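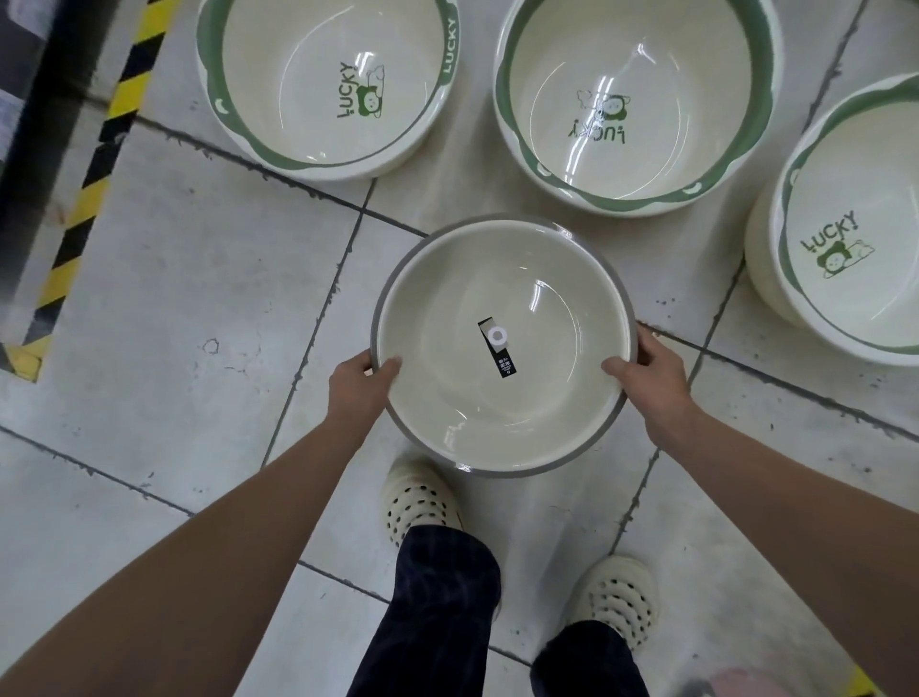

The grey-rimmed basin, held up over its larger green rivals.

Washing-up basins, reviewed at unreasonable length

I have owned a plastic basin of one sort or another since I left home, and until this September I had never chosen one. They came with flats. They were left under sinks by people who had moved on to better things, usually with a crack in them and a ring of something round the inside. When the last of these finally split down the side with a full load of soapy water in it, I decided that at my time of life I could probably run to a new one.

The result is that I have spent the better part of a month using and comparing two sorts of plastic basin, a thing I had not planned to do and which has done my standing at home no good at all. The first is the Tivora round basin, which is off-white inside with a wide grey band round the rim. The second is a bigger affair sold under the name Carnier, cream-white, with a wavy green pattern round the edge and a cartoon bear. I shall come to the bear.

Both came from Pukport, a household shop near the bus station which sells mop heads, birthday candles and padlocks from the same shelf. I went in for one basin. I am not going to defend what happened next.

The Tivora

It's a plain thing and I like it a good deal. The inside is glossy enough to throw the ceiling lights back at you, and the gloss is more useful than it sounds. Grease slides off with a warm cloth and very little elbow. Tomato sauce, which turned my old basin a permanent shade of sunset, has so far left nothing behind, though I will admit that I've been rinsing it out more promptly than I would if I weren't writing a review.

The rim is the best part. Most cheap basins have a mean little edge that digs into your fingers as soon as there's any weight in the thing, so that you cross the kitchen at a sort of panicked trot. On the Tivora you can curl your fingers right over the lip, put your thumbs against the inner wall and carry it at a normal walking pace like a person with nothing to hide. I carried it full from the sink to the back step every evening for a week (I was watering the pots with the rinsing water) and got wet once, on the occasion when I tried to open the door with my foot.

It doesn't flex much. Pick it up by one side when it's full and there's some give, as you'd expect, and I wouldn't do it for fun. Two hands and it behaves itself.

Now the complaint. In the middle of the floor of the basin, exactly where you'd put a plate, is a small black label with a white ring on it and a few lines of very small white lettering. I don't object to labels. I object to this one's position and to its glue, which I believe could be used to repair ships. My fingernail did nothing. Hot water softened one corner and gave me hope. Cooking oil, left on for 20 minutes, took off the top layer and left a papery rectangle which then collected fluff, and it needed a second go with oil and the edge of an old bank card before the last of it came away. If anyone from Tivora is reading, you could stick it on the underneath.

Size is the other thing. It's a small to middling basin, right for a couple's supper things or for hand-washing a jumper. A roasting tin will go in at an angle with a third of it poking out, and you end up washing it in stages, turning it like a man trying to get a sofa round a landing. For anything bulkier you'll want the other sort.

The Carnier

Which brings us to the green ones. There's a wavy green band running along the rim with little crescent shapes printed at the edge, and on the inner wall it says LUCKY in green block letters, set at a slant, beside a drawing of a bear, or something from the bear side of the family, lying next to a cloud. I've looked at this creature every day for weeks and I couldn't tell you what it's meant to be lucky about. It is plainly not doing the washing-up.

My household took to it at once. I was outvoted on the question of whether a grown adult's kitchen needed a cartoon in it, and I've since come round to the point of turning the basin so that the bear faces me. I don't wish to discuss this further.

As a basin it's generous. The roasting tin goes in flat. So does the oven shelf, nearly. It has been used for soaking a pair of curtains, for muddy boots, for a great many windfall apples and for washing a neighbour's small and furious dog, and it took all of these without complaint, which is more than can be said for the dog. It stands steady on tiles. On a wet worktop it'll skate a bit if you shove it, so put a tea towel underneath.

The drawback is weight, or the weight you are tempted to put in it. A basin this size asks to be filled, and once it's full you won't be lifting it so much as negotiating with it. The green rim is handsome, but I found it less kind to the fingers than the grey one on the Tivora, and I've learned to fill it no more than halfway if it has to go anywhere. On one occasion I forgot. The kitchen floor was due a wash anyway, and so were my clogs, the sort with rows of holes in them, which let the water in very efficiently and took rather longer to let it out.

The print has held up well so far. I scrubbed at the bear with the rough side of a sponge, partly in the interests of science, and he didn't fade. I wouldn't use a wire scourer on either basin. The gloss is what keeps them easy to clean, and once that's scratched you're back to the sunset.

Price and buying

I'd like to give you a clean comparison, but Pukport prices things by sticker and two of the stickers disagreed with the till. The Tivora was the cheaper. Neither was dear, and both were well under what I was later asked for a folding silicone basin in a shop with a chalkboard outside it. I tried that one in the shop, empty, and it folded while I was holding it.

You can order the Carnier in bulk too, according to the leaflet at the counter, in lots of 400. I can't think who needs 400 bears, but I hope to be invited to the party.

I did look at a third make before I settled, an oblong one from Gündoğdu, catalogue number 2341, which has a plug in the bottom. A plug in a basin is a very good idea and I'd have bought it on the spot, except that the oblong shape wouldn't sit in my sink. Anyone with a wide, square sink should look at it. Mine is round at the corners and shallow, and was evidently fitted by someone who ate out.

Storage

They don't nest as well as I'd hoped. The Tivora sits inside the Carnier easily enough, and a second Carnier goes inside the first, but with a damp film between them they grip each other like long-lost cousins, and you have to hold the bottom one down with a foot to get them apart. Dry them first. I hang the Tivora on a hook by a loop of string taped under the rim, an arrangement I'm told looks dreadful.

Which to get

If you wash up for one or two and you want something you can carry without an incident, get the Tivora and set aside part of an evening for the label. If you have children, boots, curtains or a dog, get the Carnier and don't fill it to the top. I've kept both sorts. The Tivora lives by the sink and does the dishes, and the green ones do everything else, including, at the time of writing, holding the last of the apples, which I really must do something about before the wasps find them.

Tivora round basin: four out of five, with the missing one stuck to the floor of it.
Carnier large basin: four out of five. I took a mark off for the rim and left the bear out of it.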